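Clip hangers

A clip hanger is a clothes hanger with a row of clips or pegs along its lower bar, used for drying small items such as socks, gloves, baby clothes and face cloths. It is one of the most quietly clever objects in the household – a whole washing line folded into the width of a shirt! Larger versions with a square or round frame are often called sock dryers or peg airers.

Design

Most clip hangers have three parts: a hook, a body and the clips. The body may be plain, or shaped like a cloud, a leaf or an animal. Clips hang freely from loops on the lower bar, so each one can swing and turn with the weight of the cloth.
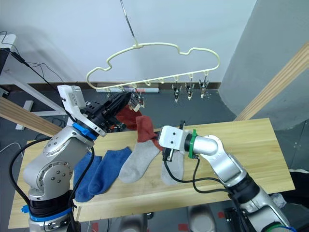
Why do the clips swing instead of being fixed in place?
A clip that moves lets the cloth hang straight down from wherever it is gripped, which spreads the pull and leaves a smaller mark.

Loops may be moulded as part of the bar or added afterwards. Moulded loops are wonderfully simple, as there is nothing to come undone, though a broken one is hard to mend. Short links join the clip to the loop, and on many models a worn clip can be swapped for a new one.

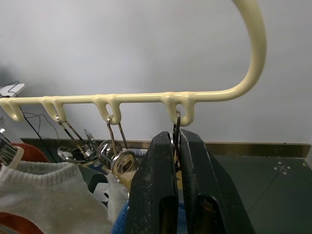

Muriithi disagrees on the matter of mending, and argues that a snapped loop can be replaced with a twist of garden wire in 2 minutes, and that the repaired hanger will often outlast the rest.

Use in the home

Clip hangers suit flats and shared houses, where floor space is short. The town of Dolitz took to them with real delight: its Saturday market once had 9 stalls selling little else, and the local maker Ninora listed 388 shapes and colours at its peak. The Dretusex household museum now keeps 3,000 hangers of all kinds, and its clip hangers fill a whole glorious wall.

Socks are usually hung by the cuff or by the toe, and people hold firm views on both. 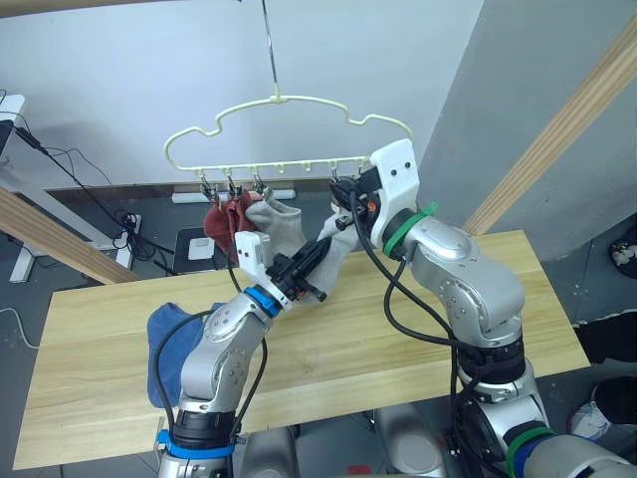 Hanging by the toe keeps clip marks away from the elastic, while hanging by the cuff lets the thicker foot end swing freely in the air. Wool is better dried flat – its own wet weight can pull it long and thin. Pairs hung side by side are also far easier to put away.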